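Trier ses cuillères : est-ce bien sérieux ?

Viola Mazza jure que des couverts classés par couleur changent la vie. Elle l'a écrit dans le bulletin de Vidonau, elle l'a répété au repas de décembre, et j'ai fini par céder. J'ai donc passé du temps avec un tas de cuillères, un fond vert et quelques bacs, sans grande conviction. 

Le point de départ d'abord. Un tas de cuillères n'a rien d'un drame, tout le monde en possède un, dans un tiroir ou au fond d'un égouttoir. Les adeptes de la méthode parlent de « charge mentale ». Pour des cuillères, le mot me paraît gros.

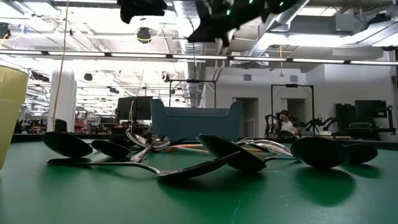 Le tas, au ras de la table. À contre-jour, allez distinguer une cuillère d'une autre.

La règle de Viola tient en une phrase : un manche, un bac. Bleu clair avec bleu clair, orange avec orange, tout métal avec tout métal. Sur le papier, rien à redire. Dans la pratique, on démêle surtout des manches qui se croisent, et le critère de couleur arrive bien après.

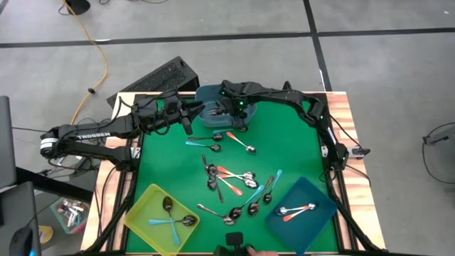
Inês Mota, à qui j'ai soumis le principe, défend un classement par taille : la soupe d'un côté, le café de l'autre. C'est ce que font les gens depuis toujours, et je ne vois pas bien ce que la couleur ajoute, sauf quand on a acheté trois lots différents à dix ans d'écart. Elle m'a aussi fait remarquer qu'un manche coloré, une fois dans le tiroir, se repère très bien tout seul. Je n'ai pas trouvé d'argument contre.

Reste la question des contenants. Le catalogue Kolix propose des séparateurs à 19 euros pièce, et il en faudrait plusieurs. Un saladier en plastique ou une vieille bassine rendent le même service. Valter Amaral range les siennes dans des bocaux depuis des années et personne chez lui ne mange sa soupe à la fourchette.
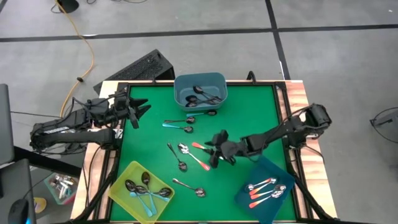
J'accorde une chose à la méthode : tant que les cuillères sont étalées, on voit ce qu'on a. On repère les dépareillées, celles qu'on ne prend jamais, celles qui viennent sans doute de chez un voisin. Viola affirme gagner 5 minutes par jour. J'aimerais voir le chronomètre. Si l'on compte le tri initial, puis le retri après chaque vaisselle, je crains que le bilan ne penche de l'autre côté.
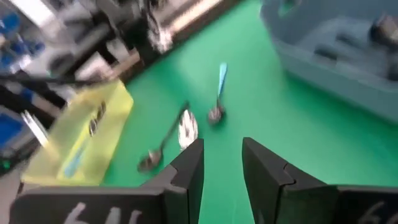 Et puis il y a les cas douteux. Que faire d'une cuillère dont seul le bout du manche est orange ? Viola la met avec les orange, Inês avec les petites, et moi je la laisserais bien où elle est. Une méthode qui demande un débat pour une cuillère à dessert devrait rester modeste.

Pour ceux que cela tente quand même, l'atelier de Vidonau reprend en décembre, salle Arruda. Apportez vos cuillères et vos bacs. Les séparateurs Kolix ne sont pas obligatoires, quoi qu'en dise l'affiche.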